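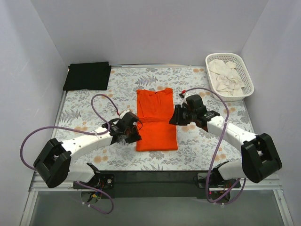
Orange shirt, folded, on the floral mat. Black cloth back left, towels in the white basket.

8/13/21 — Velen bench, folding notes

Switched to the fern-print mat this morning. The Rikonis one kept bunching up under the shirts and I was tired of smoothing it.

Orange shirt: sleeves in, sides in, then one fold across the middle. Collar stays at the top. I want it as a tall rectangle so it fits the Stiseck shelf, where the square fold hung over the front. The black cloth stays in the corner until the shirts are finished.

Towels are still not folded. Plan is thirds, then half, same as in June — check the old page for the order. The perforated basket can stay at the back right for now.

To do: wash the other 3 shirts, ask Chraibi for a second basket.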